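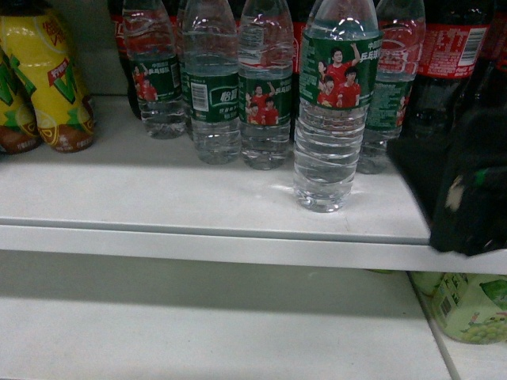
Upper shelf, water and cola, lemon tea on the left

Trallano Small Shops Board > Shelving and display > Water on the upper shelf, or down below?

lowtide_grocer
Posts: 303

Good evening to all. I have a small grocery with imported drinks and snacks, in the same building as the Lornosport hall, so many of my customers come in with a sports bag on the shoulder. I would like to hear your opinion on the drinks rack, and please be direct, I will not be offended.

Until the autumn I kept the water at the bottom and the tea and juice on the upper shelf. In January 2020 I changed it. Now the water is up, with cola behind it, and the lemon tea in the yellow bottles is at the left end. Tea and juice went down one level. My sister-in-law, who works the till in the mornings, is strongly against it. She says that heavy things belong low and that cola behind water is cola which does not get sold.

My reason was the label. Some of the water bottles have the players in red shirts on them, one with the arm up, and if I read it correctly it is the national table tennis team. The people from the hall notice it. A boy asked me if he could have only the label.

So, two questions. Would you leave the water up? And do you turn every bottle with the picture to the front, or do you not bother?

parsnip_and_co
Posts: 2885

Leave the water up if it sells up. I would move the cola, though. On a shelf that is not so deep, a customer who wants cola has to reach over the water, and he will knock over a bottle or give up. I had the same arrangement with ginger beer behind soda water and I found the ginger beer at stocktaking with a fine coat of dust on the shoulders.

About turning the bottles: yes, every one, every evening. In your photo the second water from the left has the barcode to the front and the ones beside it have the players. To me it looks like a smile with one tooth turned around. Sorry for the comparison, you asked us to be direct.

lowtide_grocer

It is a fair comparison. I have not thought of it as a tooth, but now I will see it each time.

The cola is there on purpose, because the red shows between the water bottles and gives some colour. Perhaps it is a bad purpose.

kettleholm
Posts: 41

I disagree with parsnip about the turning. I have a kiosk, I am alone in it, and I do the stocking between customers. If I begin to turn bottles I will do only this. The customer picks one up, reads the back, puts it down with the back to the front, and your work is gone after ten minutes. I turn the front row on Saturday morning and that is all.

And a barcode to the front is not such a sin. At my till I like it when the person already holds it the right way!

parsnip_and_co

kettleholm, the person does not hold it the way it stood on the shelf. He turns it in his hand to read it. I do not believe your barcode saves you one second.

kettleholm

I did not say one second. I said I like it.

mangle_street
Posts: 118

May I ask a practical thing about the rack. Is it the Huvum one with the rounded front? I have been looking for a white one and the dealer in our town only has the grey, which makes the whole corner look like a garage. I would need the height between the shelves, measured inside, not what is in the catalogue. In my cooler I lost a whole shelf position because the tall bottles went in only when I tipped them, and then my caps were scratching on the shelf above.

lowtide_grocer

It is Huvum, yes, second-hand from a stationery shop which closed. I will measure it tomorrow. The holes for the brackets are quite close together so you can move a shelf by a small step, but you have to empty it first and you need a second person for the long shelf. I tried it alone once and I do not recommend it.

Page 1 of 2

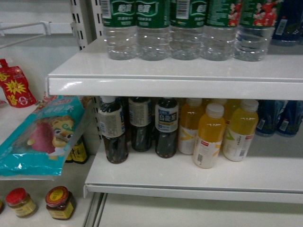
Page 2 of 2

lowtide_grocer

The lower shelf has the dark tea at the left and the orange-yellow juice beside it. Snacks and the small jars have their own shelf at the side. I took away nothing and I did not turn anything before the photo, so you may criticize the labels again.

mangle_street: I measured. For the usual 500 mL bottle there is room for the cap and two fingers above. For the big ones from the wholesaler, no. They stay in the box on the floor beside the fridge, and I am looking for a better solution for them also.

mangle_street

Thank you, two fingers is enough for me. I will ask the dealer if he can order the white from somewhere else. Is the front lip a separate piece? On mine the lip is clipped on, and when the cleaner wipes it strongly it comes away in his hand.

lowtide_grocer

I had to go and look. On mine it does not move when I pull, and I pulled with respect. I cannot tell you if it is so on all of them.

parsnip_and_co

The tea and the juice look good together, the dark next to the bright. I would not touch this. I only see that the juices are not in a line, one is near the edge and another stands far back. If you pull them forward in the evening, the shelf will look full also when it is not full.

For the water I now change my mind a little. The labels are placed high on the bottle, near the shoulder, and a person who stands close to an upper shelf sees first the clear part with the ribs. For the red shirts to be noticed from the door they should be a bit lower or a bit further from the customer. Have you tried the water on the lower shelf but in the middle, where the juice is now?

kettleholm

And then the heavy things are low and the sister-in-law is also satisfied.

lowtide_grocer

She is reading this thread, I must warn you. She asked me to write "thank you, kettleholm".

I am not sure about moving it. How high the upper shelf is depends a lot on who is looking. The children from the hall look at it from underneath, and the adults look down. For a tall man the label near the shoulder is perhaps the best place there is.

saltmarsh_deli
Posts: 67

I read all of it and I want to defend the cola behind the water. We do so with two products which people buy together, and they find the second one without a problem. What helped was a small gap in the front row. If the front row is closed like a fence, people do not put the hand through it. Take out one water and you have a door.

The dividers from Wróbel can hold the gap open if you do not trust the customers. They are clear plastic and they are fixed with a strip at the back. The strip does not like humidity, so do not use it near an open cooler. I lost a few in the first summer and found them in the drip tray.

parsnip_and_co

A gap in the front row is empty space that I pay rent for.

saltmarsh_deli

And dusty ginger beer is full space that you pay rent for :)

parsnip_and_co

All right. I deserved it.

mangle_street

Does anybody have the price of the dividers for a long shelf? On the Wróbel page I find only the box for professionals and I have three shelves in total.

saltmarsh_deli

I bought mine from a bakery that had too many. Ask in the "Buy, sell, swap" section, they appear there quite often. Write the depth of your shelf in the title, otherwise you will receive offers for pegboard hooks.

lowtide_grocer

I have decided in this way – water stays up, one bottle out of the front row so the cola has its door, and the juices come forward each evening. The turning of labels I will do when I close, but only the front ones, so I stand between parsnip and kettleholm and probably satisfy neither.

For the lemon tea I did not receive any opinion. It stands at the end of the shelf and I am afraid that it is forgotten there, although the yellow with the big green V is the brightest thing on the rack. Should it go beside the dark tea, so that all tea is together? Or is the end of the shelf a good place and I worry too much?

kettleholm

Leave it at the end. The brightest one can stand in the corner, people find it. I would put the weak seller in the middle.

parsnip_and_co

Together with the other tea, please. A customer who wants tea looks for tea, he does not look for yellow.

lowtide_grocer

I will try the one way until the middle of February and then the other way, and I will write the numbers from the till in this thread. My sister-in-law will count, so they will be correct.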